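Thread: Parallel grippers for shop shelves, stock fingers or Ronholm tapered?

urho_r
Posted in Grippers & End Effectors

Right, after all the back and forth in May I've finally got both sets of fingers and I've been swapping them over most evenings. On one side the stock Zundesex pads, wide and flat with a rubbery face. On the other the Ronholm tapered ones that Hanne Lappalainen kept going on about (she was mostly right, annoyingly). Same arm, same Maes controller, same wrist camera, so the fingers really are the only thing I've changed. The job is drinks on a retail shelf, picking from the front and putting back.
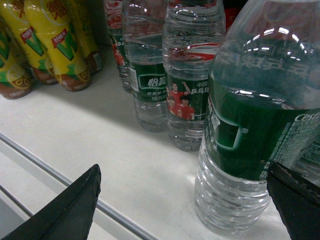

Force control is where I've spent most of my time, because soft plastic bottles are horrible. Squeeze too gently and they slide, squeeze too hard and the wall buckles and the whole thing tips forward in your grip. The tapered tips help with getting in between neighbours, but on something like the big bottle with the dark green label I want to close on the ribbed bit below the label, where the plastic ought to be stiffer, and that means coming in low over the metal rail at the front of the shelf. The wide pads hate that rail!

I ran 181 picks with the tapered set and would happily share the log if anyone wants to poke holes in it.

jvaltonen
Nice work. I'd argue with "only thing I've changed" though. Longer fingers put your contact point further out, so the same motor current gives you a different force at the tip. Did you recalibrate after each swap?

urho_r
I did, Joonas, both times. Ten minutes of my life each go. The Maes calibration screen still crashes if you press back.

tapio_s
Not convinced by tapered fingers at all, sorry. We had a set on a Zotia arm for 2 months and they were lovely for getting in and rubbish for holding on. Small contact patch, bottle rotates, label ends up facing the wall. Then somebody has to go and turn them all round again. Suction from the top for anything with a cap, done.

hanne_l
Tapio, suction from the top needs headroom, and there's never any on a real shelf. Have you tried getting a cup plus its hose in over a tall bottle with another shelf right above it? I have. I also lost a hose.

urho_r
What Hanne said. And it's never just bottles either. The unit I'm on mixes everything together, so whatever I pick has to cope with more than one shape or I'm changing tools all day.

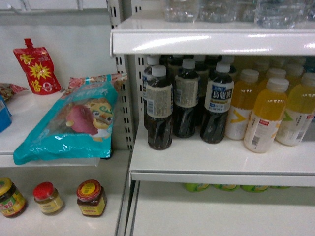 I did try a suction cup on a snack bag last week and it got a grip, then let go halfway to the tray (crisps everywhere, well, inside the bag). Jars are the other headache. The flat pads are miles better on those, I'll give them that, and if my job was only jars I'd send the Ronholms back tomorrow.

tapio_s
So what you want is two tools and a changer.

urho_r
What I want is a budget for two tools and a changer!

lauri_n
Has anyone tried sticking thin silicone on the inside of the tapered ones? I did it on an older pair and the rotation Tapio is moaning about got a lot better. It peels at the tip after a while, so use the proper primer.

jvaltonen
Seconding silicone. What thickness, Lauri?

lauri_n
2 mm. Thicker than that and you lose the narrow tip, and then you may as well go back to the stock pads.

urho_r
Ordering some tonight. Will post the log and the silicone results in the same go, give me a couple of weeks.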